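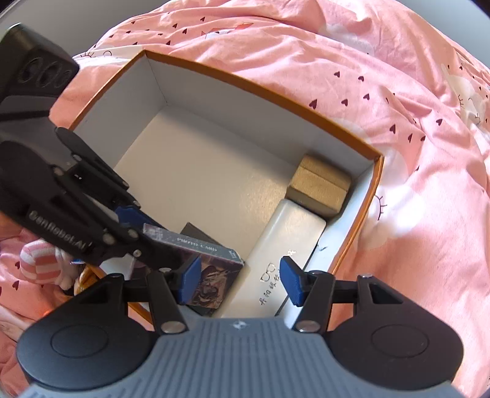 Duvet cover dye transferring to white pillowcases, cold wash

Posted in Laundry and Textiles
Tags: cotton, dye bleed, color fastness

I have a 100% cotton duvet cover, bought in March, that still releases dye after repeated washing. The label says Ranby and gives a wash temperature but no fastness rating. I wash at cold, normal spin, with a liquid detergent for colors. Two white pillowcases washed with it came out with an uneven tint, strongest along the hems.

What I have done so far:

Washed the cover alone 4 times. The rinse water was lighter after the second wash and then stayed the same.

Added a cup of white vinegar to the final rinse, twice. No change I could see.

Added table salt to one wash. No change.

Rubbed a damp white cloth on the cover while dry. It picks up a faint color. Rubbed the same way on the reverse side, which is a paler shade, it picks up nothing.

I would like to know whether the dye can be fixed at home, and whether the pillowcases can be recovered without chlorine bleach. The pillowcases have embroidered edges in a second color that I want to keep. Water here is moderately hard.

Ravindran Bangera

pratev_mod

Vinegar and salt will not do anything at this stage. Both have a role in dyeing (acid for wool, silk and nylon dyes, salt to push reactive or direct dye out of the bath and onto cotton), but neither one locks a finished dye onto a cotton fabric in the wash. The advice gets repeated a lot and you can drop it.

There are two likely cases.

Case one is a reactive dye that was not washed off properly at the mill. Reactive dye bonds to the fiber, but a portion reacts with water in the bath and stays in the cloth unbonded. Cold water removes that portion slowly. Hot water removes it much faster. Your cold washes would give the pattern you describe, with a drop at first and then a low steady bleed.

Case two is a direct dye. It is held weakly and will keep bleeding at any temperature. Hot washing makes it fade and does not solve the problem.

To tell them apart, find a hidden spot on the inside seam allowance near the closure. Wet it with very hot water, press a folded white cloth on it for ten minutes, then look at the cloth. Rinse the spot, repeat with a fresh cloth, and repeat again. If the third cloth is nearly clean, assume case one. If all three look alike, assume case two.

For case one, wash the cover alone at the highest temperature the label allows, with an extra rinse, until the rinse water is clear. Keep the load small. Crowding leaves loose dye in the folds.

For case two, use a cationic dye fixative sold for cotton. Follow the dose on the bottle by dry weight of fabric. Excess fixative can leave the cloth stiff and can dull the shade slightly. It improves wash fastness and does little for rubbing, so I would still keep it away from white items.

Pillowcases: do not put them in the dryer before treating them. Soak in oxygen bleach (sodium percarbonate) in warm water for up to 39 minutes, check, and repeat if the tint is lifting. Test the embroidery thread first on the back. Chlorine would probably take the thread color too. Color run remover (sodium dithionite) is stronger and will strip many thread dyes, so leave it alone here.

Birnum264

had the same thing with a red one. color catcher sheets, two per load. works fine

Ravindran Bangera

I ran the seam test on Wednesday. First cloth clearly tinted, second faint, third almost nothing. I will treat it as case one. The label allows a warm wash and I will go to that limit with the extra rinse.

One follow-up: the pillowcases already went through the dryer once, on low. Is the percarbonate soak still worth trying?

pratev_mod

Yes. Drying makes it harder but the dye on the pillowcases is sitting there unbonded, so it may still move. Try a longer series of soaks with fresh solution each time, and rinse well between them. Percarbonate solution loses strength after a few hours, so mix only what you need and never store it in a closed bottle.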